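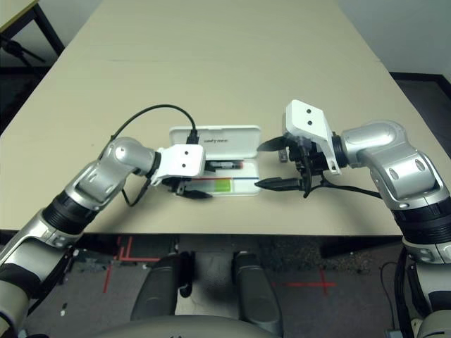 **Multon** is a training method for two-armed robots that have to put small things into fitted containers. It learns from human demonstrations and splits each task into short stretches, scored one by one. Name comes from the project that funded the first rig, no other meaning. Often confused with Plimik, an older planner it partly reuses.

## Background

Earlier work at the Vetavby lab treated packing as one long motion. Fine for boxes with straight sides. Bad for molded cases, where an item sits right only one way round and a small error at the start grows untill the lid won't close. Plimik dealt with this by planning every contact ahead of time, which was slow and needed a 3D model of each case.

Multon drops the model. It takes joint angles, a head camera view and a view from each wrist, and predicts the next short run of arm movements. 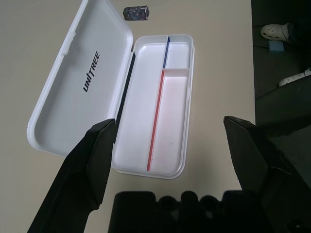 The wrist views get more weight near contact. When the fingers are far from the case the head view leads, then the balance shifts over as they close in. The shift is learned, not set by hand. An early version with a fixed switch point was dropped in December after it kept stalling over shallow trays.

## Method

Training runs in this order:

1. An operator drives both arms through the task. The base set has 2000 recordings, all from one table and one case type.
2. Each recording is cut where the gripper opening changes direction. Short scraps are thrown out.
3. Every piece gets a score for how close the end pose came to the pose in the operator's best runs. Opening or holding the case counts as its own piece. The fitted case used for most tests has a hinged lid and a divided tray, and a marker laid in the tray is one of the standard states.
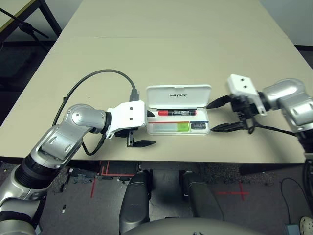

4. Low scoring pieces are kept but weighted down. Throwing them away made the arms worse at recovering from a bad grasp.
5. The policy is trained on the weighted pieces, then run on the real arms without any simulator step.

Cutting by gripper opening is crude and the authors say so. Pushing moves, where the fingers never open or close, end up glued to whatever came before.

## Results

On 147 test runs Multon was compared with plain imitation on the same recordings. Biggest gain was in placing, smaller gain in closing the lid. Cable handling hardly moved. Training on a single machine took 38 hours. 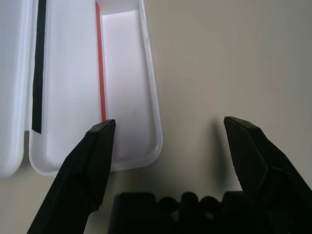
*Photo: Vetavby lab / Multon project*

Most misses were at the compartment walls. A finger tip lands on a rim, the wrist view fills up with white plastic, and the policy has little to go on. Colored edges inside the tray seemed to help, plain ones did not, though this was never tested on its own.

## Variants

**Malik** is a smaller version with the head camera removed. Trained on 1370 of the recordings, it runs faster but loses track when one arm blocks the other. Used mostly for teaching.

A mixed version, with Plimik planning the reach and Multon taking over near the case, has been described in lab notes only. No numbers yet.

## Criticism

One table, one lighting setup, one case. Reviewers asked for black or clear cases and didnt get them. The scoring step also leans on picking "best" runs by hand, so two labs could get different weights from the same data.

## See also

- Imitation learning
- Bimanual manipulation
- Plimik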